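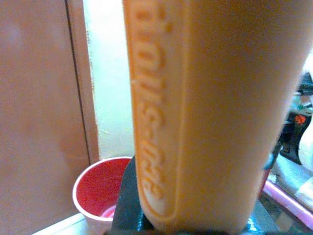

Minutes of the August meeting of the Perkel House Residents' Group

Held in the downstairs sitting room, starting a little after seven once the kettle had been round.

Present: Lesego Venter (chair), Helmi Lahtinen (minutes), Weidong Gu, Jinlong Lu. Apologies from Nkrumah Gbeho, who was on a late shift but very kindly sent a long note, which Lesego read out in full.

1. Last meeting
The July minutes were agreed, with one correction: it was Jinlong and not Weidong who offered to look at the dripping tap. Sorry, both!

2. Cleaning and the shared cupboard
This took up most of the evening, as we rather thought it might. Nkrumah's note made the point that we keep buying cleaning things twice over and then can't find either of them. Weidong had been through the cupboard beforehand and reported that the bottles go back in wherever there is a gap, usually with the front facing the wall, so that you have to lift each one out to see what you have got hold of. It was agreed that bottles live on the middle shelf, front side out, and that anyone who finishes one writes it on the sheet inside the cupboard door. Jinlong will put up a fresh sheet and (this time) tie a pencil to it.

We then moved on to floors. Everybody likes the white tiles and everybody agrees that they show every last crumb, particularly by the brown door, where bits seem to gather however often they are swept.
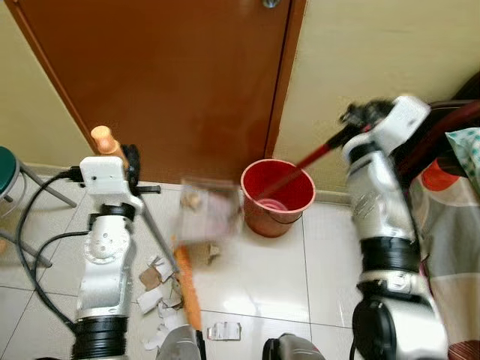 Lesego asked that the orange broom and the red bucket be kept together, as half the trouble is going off to look for one when you already have the other. Weidong would like the stool with the green seat moved well out of the way before anybody starts sweeping, and put back afterwards please, as he does like to sit on it to do his laces. Helmi asked whether we might sweep before mopping and never the other way about. There was a good deal of warm feeling on this subject and it was agreed without a vote.

3. Money
The kitty stands at 328. Jinlong proposed setting aside 80 for cleaning things up to Christmas, and this was agreed. The larger fund for repainting the hall has not yet reached 1,000, so the paint charts can stay in the drawer a while longer.

4. Any other business
Lesego has 6 spare mugs, free to anyone who wants them. Thanks to Weidong for the ginger cake.

Actions
Jinlong: cupboard sheet, pencil, tap.
Weidong: middle shelf.
Helmi: copy of these minutes under Nkrumah's door.

Next meeting: September, same room, seven o'clock.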